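Le plan de travail en bois lamellé, une surface qui se mérite

Établis, ateliers partagés, arrière-cuisines : le plateau en lamelles de bois massif s'est imposé dans des lieux que tout sépare. Son entretien et son organisation obéissent pourtant aux mêmes règles.

Par la rédaction, 15 septembre 2024

Longtemps réservé aux boucheries et aux menuiseries, le plateau composé de lamelles de bois assemblées connaît un regain d'intérêt auprès des collectivités et des petites entreprises. La maison Gajewski, qui en fabrique dans ses ateliers de Noronham, indique que les commandes destinées à des espaces de tri, de préparation et de conditionnement dépassent désormais celles des cuisines. Le matériau présente l'avantage de la stabilité : chaque lamelle compense en partie les mouvements de sa voisine, et le plateau se déforme moins qu'une planche d'un seul tenant.

L'aspect compte également. Les variations de teinte d'une lamelle à l'autre, du crème au brun clair, sont inhérentes au procédé et ne constituent pas un défaut. Certains fabricants proposent un tri des bois afin d'obtenir une surface uniforme. L'usage professionnel s'en dispense le plus souvent, les nuances ayant le mérite de rendre moins visibles les marques laissées par le travail quotidien.

Reste la question du rangement. Un plateau généreux invite à l'accumulation, et les responsables d'atelier interrogés s'accordent sur la nécessité de réserver le centre à la tâche en cours. Les petites fournitures trouvent leur place au fond, dans des bacs de faible dimension, dont la couleur sert de repère à tous les utilisateurs. Le bleu, le rouge, le noir et le vert se distinguent sans peine sur un bois clair, et l'on évite ainsi le recours à des étiquettes qui se décollent.
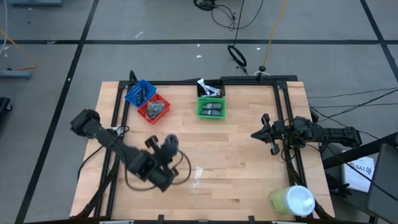

Choisir et disposer les bacs

Le bac en matière plastique demeure la solution la plus répandue. Il se lave, se déplace d'une main et n'abîme pas le bois lorsqu'on le fait glisser. Il convient de le choisir assez bas pour que le contenu reste lisible depuis le poste de travail. Les articles allongés, tubes ou sachets, peuvent dépasser du bord sans inconvénient, à condition de ne pas gêner la prise des objets voisins.

À Wovstead, où un atelier de préparation de colis s'est équipé l'an dernier, la règle retenue est simple : une seule famille d'articles par bac, et jamais plus de 4 bacs par poste. Les contenants vides quittent le plateau en fin de journée.

Entretenir le plateau

Le bois massif craint l'eau stagnante et les écarts d'humidité. Un nettoyage au chiffon à peine humide suffit dans la plupart des cas, suivi d'un essuyage dans le sens des lamelles. Gajewski préconise pour ses plateaux 2 applications d'huile par an, avec un temps de pénétration d'environ 30 minutes avant le retrait de l'excédent. Les taches superficielles cèdent à un ponçage léger au grain fin, qu'il faut étendre au-delà de la zone atteinte pour ne pas créer de creux.

Les plateaux de la gamme Clernport, vendus bruts, doivent être huilés sur leurs deux faces avant la pose. L'omission de la face inférieure est la première cause de déformation signalée au service après-vente.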